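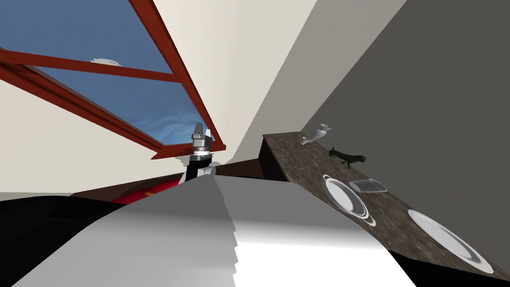 The simulated kitchen in Zoltico, with the gripper up by the window. Render: Postov

Well, so much for a quiet March! Postov, the Barkville outfit whose kitchen simulator I've been following for a while, has pulled its latest release after users found a nasty fault in the arm controller. Ask the arm to go to a spot on the counter and every so often it heads for the window (or the wall, or the ceiling) and just parks there. The log still says "target reached," and that's the part that bugs me most.

Postov ran 426 test jobs over again and got the fault in 12 of them. Doesn't sound like much – until you remember that people train on this stuff and then load the result onto a real arm.
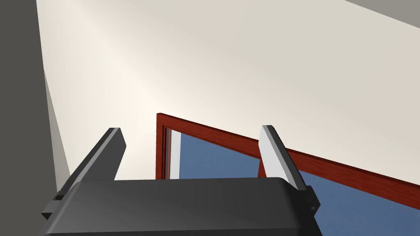 The trouble seems to be a mix-up between 2 coordinate files, one of them left over from an older room layout. Gautier, which runs its own lab arms off Zoltico output, has told its crew to stay out of reach during any move and to cap speed at 30 percent until there's a fix. Good call, I'd say. No injuries, no broken gear that I've heard of.

A patch is in testing now. If you've got the bad version, roll back and toss any runs you made with it – yes, all of them, sorry! I'll post again when the new build is up.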